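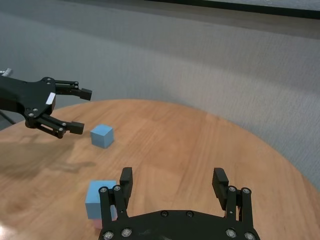
Home Stories Archive Submit About

The Waiting Trick

I was the one who wanted the second arm to wait. Write that down somewhere, please, because Zuzanna Nowakowski has been telling the whole of Grasley it was hers.

Our method had a name by then – Mutov – and what it did was simple enough to explain to my mother. Two arms, one table, a few little cubes, and neither arm gets told which cube is whose. They work it out by hesitating. The arm that's less sure hangs back for a moment, the other one goes, and you don't get that awful crunch of fingers in the middle.

The crunch was my whole winter. I'd hear it in the shower.

So I put in the waiting, on a Friday, and went for noodles. When I came back Teresa Laskowska was standing by the table with her coat still on.

"It's being polite," she said.

"It's a threshold," I said.

"Well, your threshold just let the other one go first."

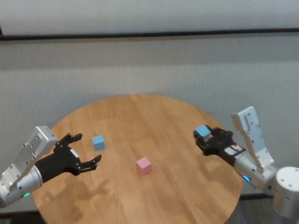 We ran it all that week. I got to know the pink cube better than some of my cousins. By the end we had 2,067 trials with the waiting turned on and 5 crunches, and I read that second number out loud until Teresa asked me to stop. The old version had given us 464 crunches over the same number of trials. I'd have framed the table if I'd had the wall space.

Then came trial 639. I was going back through the logs, late, eating crackers, and I found the one where both arms waited. Neither was sure, so neither went. They hung there over the blue cube for eleven minutes until the timer shut them off. No crunch, so we'd scored it as a success!

I called Zuzanna. It was past midnight and she picked up right away.

"Did you count the waiting ones?" I said.

She was quiet for a good while, and so was I – and I could hear her kettle going.

"You first," she said.

Comments

Myfanwy Gape: Eleven minutes! My husband and I have done longer at a four-way stop.

Brittany Dufour: Wait, so how many other ones were like 639? I need part two.

jalthorpe_reader: Liked the mother line. Teresa should get her own story.

Older stories Newer stories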